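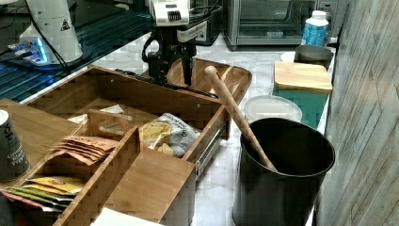 My watch smells, and I wash it every evening, so what am I doing wrong? One reader wrote this to us under the April page, and several other people answered that they have the same trouble. One of them had already bought two new bands and was thinking of a third.

I also had this trouble, with a Divberg watch that I wear from morning until I go to bed. In the end the answer was the soap. I was washing the watch with soap from the kitchen and not rinsing it long enough, and a thin film stayed between the band and the case, where it collected everything. So in these tips I start with washing, and then I continue to charging, earbuds and the other small things which we wear and which get dirty faster than we think.

Postex Home Tips
Small gadgets you wear: cleaning, charging, storing
Updated 20th May

Washing the band

Take the band off the watch. Many people wash the two together under the tap, and the place where they join is exactly the place that stays dirty. On most watches there is a small button on the back or a little pin that you slide with a fingernail. If it does not move, do not use a knife. A wooden toothpick is enough, or the flat end of a plastic pen cap.

Silicone bands: lukewarm water, one drop of mild soap without perfume, and your fingers. Rub both sides. Then rinse for longer than seems necessary. Lay the band flat on a towel and turn it once.

Woven bands: let them lie in a bowl of lukewarm water with a little soap for 20 minutes, press them gently, and change the water. Do not wring them. A woven band needs a whole night to dry, and if you put it on in the morning when it is still damp inside, the smell comes back by lunch.

Leather bands: no water. Wipe with a dry soft cloth, and keep them for days when you do not sweat. I know that some people use baby wipes on leather. I tried it once and the color went dull in one place, so I do not recommend it.

Metal bands: a soft toothbrush and soapy water, especially between the links. Dry with a cloth and then leave the band open on the windowsill, but not in strong sun. 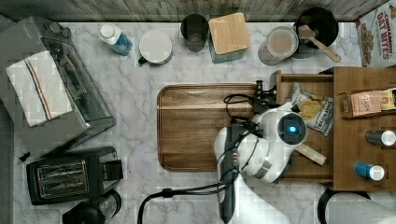

Rhea Pangilinan
Tips editor, Postex

Washing the watch itself

Before anything else, switch the watch off or turn on the water mode, if it has one. Otherwise the water presses the screen for you. My watch once called my sister while I was cleaning it, and she listened to the tap for a good while before she hung up.

Even when the box says the watch is fine in water, this usually means clean water. Soap, hot steam, perfume and sun cream are another matter, and the seals become older like everything else. I wipe the case with a cloth that is only slightly damp, and then I dry it. For the back, where the sensor sits, a cotton bud with a little water is good. Do not scratch at the sensor with anything hard. If the watch starts to measure your pulse strangely, cleaning this little window is the first thing to try, before you reset everything and lose your settings.

The speaker and microphone holes: a dry, soft brush, held so that the dirt falls down and out. Never push a needle in. Never blow compressed air directly into the holes.

Charging

The charger gets dirty too, and almost everyone forgets it. If your watch charges slowly, or starts and stops, look at the metal points on the charger and on the back of the watch. Unplug the charger first. Wipe the points with a dry cotton bud. If there is something green or brown that will not come off, put a very small amount of rubbing alcohol on the bud and wait until all is dry before you connect it again.

Choose one place for charging and keep it there. It should be a place that is dry and a little cool, away from the stove, the sink and the window. Not under the pillow. I used to charge my watch on the arm of the sofa, and it fell behind the cushions and became very warm.

It is not necessary to charge to full every night. I put mine on the charger while I take a shower and have breakfast, and this is usually enough for the day. If you will not wear the watch for some weeks, leave the battery half full and switch it off. An empty battery that lies in a drawer all winter may not wake up again.

Cables: wind them loosely, in a circle as big as your hand, and close them with a strip of fabric or an old hair tie. Do not wind them around the charger brick. If you have many cables that look the same, write the name of the gadget on a small piece of tape and fold it around the end. I did this with all of ours, and I have not had an argument about chargers at home since then!

Earbuds

I have a pair of Huletik earbuds, and the right one became so quiet that I was ready to throw it away. I had already looked at new ones. Then I took off the rubber tip and held the bud under the lamp, and I could see that the little net was closed completely with wax. It is not a nice topic, but we all have ears.

Take the tips off and wash only the tips, with soap and water. Let them dry well. The buds should not get wet. Hold each bud with the net down and brush it softly with a dry toothbrush, so that nothing falls deeper inside. A small ball of the blue gum that is used for hanging posters also works well - press it on the net lightly and lift it, and repeat with a clean piece. Do not press hard or it will leave crumbs.

The case needs cleaning also. Dust from the pocket collects in the two holes, and the buds then do not touch the charging points. You will notice this when one bud is full and the other is empty in the morning. Use a dry cotton bud, and turn it slowly.

If your earbuds came with tips in different sizes, keep the extra ones in a small envelope with the model written on it. For mine the number is 2651 and it stands in very tiny print under the lid. When I needed new tips, the shop asked me for this number first.

Scratches on the screen

Toothpaste does not repair them. I have read this advice in many places and I tried it on an old fitness band. The scratch stayed and the shine around it went away. Baking soda is the same story.

A thin film for the screen costs little. To put it on without dust, go into the bathroom after someone has had a shower, when the air is still a bit damp, and there will be less dust flying. Clean the screen, touch it with a piece of tape to lift the last bits, and lay the film from one side to the other. Small bubbles near the edge often disappear alone after a day or two.

The skin under the watch

Back to the question at the beginning. If your skin is red or itches, take the watch off and leave it off until the skin is calm. Wear it on the other arm for some time. The band should be loose enough to move a little when you turn your hand, and you can tighten it for sport and open it again afterwards. Dry your wrist after washing the dishes. If the redness does not go away, please ask a doctor or a pharmacist and do not believe a tips page, also not mine.

A woven band from Fashola was kinder to my skin than the silicone one, but my husband has the opposite experience, so this is something you must try for yourself.

From readers

The last page on gadgets had 51 comments, and I have read all of them. A few that I liked:

An egg cup makes a good stand for a watch on the night table. The watch band goes around the cup and the screen looks at you.

One reader keeps her earbuds in a case for contact lenses when she travels with hand luggage only. I would not do this for long because they do not charge in there, but for a short flight it is clever.

Another writes the date of purchase inside the box with a pencil and keeps the receipt folded in the same box. Her watch cost 900 and stopped working shortly before the guarantee ended, and she found the paper in one minute.

And one question that I cannot answer yet: how to take the smell of fried onions out of a fabric watch band. Vinegar in the water helps a little, one spoon to a bowl, but then the band smells of vinegar until the next wash. If you know a better way, write it in the comments below.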